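Storage and Wardrobes > Narrow wardrobe with hooks and no rail: how do you hang jackets?

Amirul Wijaya
Nov 16, 2022

Good evening to all. I have read this forum for a long time but I have not written before, so please excuse me if the question was answered already in another thread. I searched for "hooks" and found mostly bathrooms.

I moved to a small flat in Kneath and it came with a narrow white wardrobe by Gudley. The inside has no rail. On the back wall there are two small double hooks made of metal, one to the left and one to the right, and under the right one there is a shelf, like a little bench. The doors are tall and they are a pair. The landlord likes it very much. I am less sure.

The difficulty is with my jackets. I want to keep them on hangers, as my mother always did, so each hook has a white plastic hanger and each hanger has one garment. A hanger on a rail faces sideways and you push it along. A hanger on a hook at the back faces you, so the garment is spread wide like in a shop window, and two garments already take up most of the width.

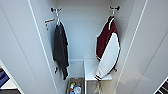

The second difficulty is the length. My maroon jacket is the heavy one and the hem comes down close to the shelf. If I put shoes on the shelf, the jacket will rest on the shoes, and I would not like that. I could move it to the left, where there is no shelf below, but then the dark one must go to the right and I have the same question again with another garment.

I asked the landlord if I may fit a rail and he said yes, provided that I do not drill into the doors. So my questions are two. Is a rail worth the trouble in something so narrow? And if I keep the hooks, is it better to use the hangers or to hang the jackets by the collar loop?

Thank you for reading such a long message.

Sterna

Welcome! Not long at all by the standards of this place, you should see the airing cupboard thread.

I had the same sort of thing in a hallway and kept the hooks. Collar loops for anything you wear daily, hangers for the things you care about. Double hooks are meant for loops really, the arms are short and a hanger can sit a bit crooked if you are in a hurry. But if yours stay put then leave them be.

Take the shoes out of the equation. Put a flat basket on that shelf with gloves and hats in it and the hem can touch it all winter without anyone minding.

Braltidik

I disagree with Sterna on this. Collar loops ruin jackets. All the weight goes on a strip of cloth the width of a shoelace, and after one winter you have a pointed lump at the back of the neck. Anything with a knitted collar is worse, it stretches and never comes back.

Fit the rail. If he has said yes, then fit it before he changes his mind. How deep is it inside? That decides everything.

Amirul Wijaya

Thank you both. I measured now. It is 70 cm wide and almost 30 cm deep. The height is 2000 mm according to the paper that the landlord gave me, I did not check this one.

Braltidik

Ah. Then I take half of it back. At 30 deep a normal rail from left to right is no use, the hangers would stick out and the doors would not shut. You would need the pull-out kind that runs from back to front, and it would hold perhaps four things. Still better than a collar loop.

Sterna

Four things on a pull-out rail against two on the hooks, and for that he has to buy the rail, borrow a drill and make holes in somebody else's wardrobe? I would save myself the afternoon.

Amirul, a question back to you. Do the hangers go in properly? The maroon one sounds like a big coat. If one shoulder is not right on the hanger, the sleeve goes wandering and takes up double the space.

Amirul Wijaya

You are right about the sleeve, Sterna. I went to look and one white sleeve was lying across the front of the jacket. I thought that the sleeve was simply too long for the space, but perhaps it was my hanging.

So this evening I began again from the start. My old habit is to hold the garment in the air with one hand and push the hanger inside with the other, while standing at the wardrobe. With a light shirt this is fine. With a heavy jacket one shoulder always slides away. Now I want to prepare everything lying down first and only afterwards carry it to the hook.

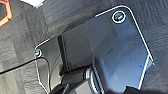

The place where you lay the clothes matters more than I had believed. I tried the bed first, but my bed is soft and the hanger sinks into it. A flat place with some roughness is much kinder, because the jacket stays where you put it while you look for the second shoulder. Something dark grey with a fine texture, like the one in my second photo, also has the advantage that a white hanger is very easy to see on it. The disadvantage is that a dark garment is not easy to see at all, and with the charcoal one I was looking for the sleeve opening with my fingers. I also learned to move any cable away before I begin, as a zip will find a cable every time.

A padded seat is the other possibility. It is softer, but it has a back, and the jacket can lean there with its opening towards you. Then you see the inside well and the hanger can go in without lifting the whole weight. For the maroon one I like this way more. The white trim is a help also, as I can follow it with my eye and see if the two sides of the front are level.

What I still do not know is which way the neck of the hanger should point while I do this. If it points to the side, I must turn everything when I pick it up, and a shoulder can come off again.
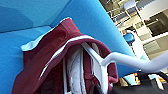
Hamish Faulkner

Hanger first, jacket second. I mean keep hold of the neck of the hanger with one hand the whole time and do all the moving with the other hand, on the cloth. It doesn't matter much which way it points as long as you never let go of it. The shoulders come off at the moment people put the hanger down to use both hands.

Then before you lift, do up one button, popper or whatever the thing has, the top one but one. That keeps both sides on and the front hangs straight. After that put the sleeves where you want them. On a wide-facing hook I tuck them slightly behind, so the jacket is only as wide as its own body.

As for the rail, I'm with Sterna. I wouldn't bother.

Braltidik

Two against one, very well. But can we agree on better hangers at least? Thin plastic ones are made for shirts. A broad shoulder hanger spreads the weight, and then even I have no complaint about the hooks.

Sterna

Broad ones are thick though. At 30 deep, with a heavy jacket, will the doors still close?

Braltidik

One broad one would be fine. Broad for the maroon, slim for the other.

Hamish Faulkner

Try it with a rolled sock over each end of the slim hanger before you buy anything. Looks daft, works well enough, and you'll know by the end of the week if the doors mind.

Amirul Wijaya

Hamish, I did the button but one, and the jacket went up to the hook with both shoulders in their place. I tucked the sleeves behind as you said. It is better, the white sleeve does not cross the front any more and there is a little space between the two garments, enough for a scarf I think.

I have decided against the rail for this winter. Braltidik, I will look for one broad hanger and measure it before I pay. The socks I will try tomorrow, I must first find two which are the same.

For the shelf I have taken the idea of the flat basket. Does anybody know how low they are made? I have space for something very low only, and the ones I saw in Kneath were all for bread.

Sterna

Look at the trays people use under boot racks. Some are hardly higher than a dinner plate.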